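Filed under: Robotics / Manipulation / Simulation

4. Gripper comparison in simulation

4.1 Setup

The two grippers were compared on one arm model, with the same base pose, the same joint limits and the same controller gains. The first, referred to below as Waaka, is a parallel-jaw design. The second, Festance, uses a single driven finger closing against a fixed plate. Both were modeled from the maker's drawings and checked against the bench units in the Lallton lab for finger length, stroke and mass. Contact friction was set once per material and left alone for the whole comparison.

Each gripper was run for 700 trials, of which 300 used round objects and 400 used flat or narrow ones. Object poses were drawn from the same seeded list, so that trial n for Waaka and trial n for Festance start from an identical layout. A trial was scored as a success if the object was lifted clear of the counter and held until the end of the episode. Slips during the lift were logged separately and do not count as successes, even where the object was caught again.

The scene is a kitchen counter with a stone surface and a plain back wall. We chose a dark, veined texture on purpose. Earlier tests at Carkambridge used a uniform white table, and the vision policy trained there lost the edges of small objects as soon as the background had any pattern in it.

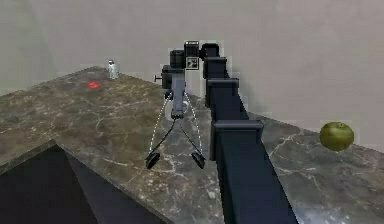
Figure 3. Waaka gripper model above the marble counter, fingers spread and clear of the surface. A fiducial marker is fixed to the upper part of the gripper. Dashed white guide lines run down to the fingertips on both sides. A green apple stands on the right of the counter; a small white bottle and a flat red object are on the far left.

The policy receives one camera view and the joint state, and outputs a target pose for the wrist together with a finger opening. It was not retrained between grippers. Only the mapping from finger opening to motor command differs, and this mapping was fitted on a separate set of 40 grasps that is not used anywhere else in the paper.

4.2 Results by object type

On round objects the two grippers performed at nearly the same level. Most failures in this group came from the approach and had the same cause in both cases: the wrist stopped short of the object center and the fingers closed on its upper half. Waaka recovered from this more often, as its two pads tend to pull a round object toward the midline while closing. Festance pushed the object away from the plate in the same situation.

The difference is larger for flat objects. Festance can slide its plate along the counter and bring the finger down on top, while Waaka has to straddle the object and close with both tips very near the surface. Small height errors then matter a great deal. With the tips too high, the pads pass over the object - with the tips too low, the controller registers contact with the counter and aborts. Lowering the abort threshold did not help and led to more hard contacts.

Narrow upright objects fell between these two cases. Both grippers knocked them over when the first contact was off center, and Waaka did so less often when it opened fully before the descent.

4.3 Limits of the comparison

The simulated pads are rigid. On the bench units they deform under load, and we expect this to favor Waaka on flat objects to a degree that the present model cannot show. Motor heating and cable drag are also left out. The bench trials in Section 5 repeat the flat-object subset with both grippers under the same controller.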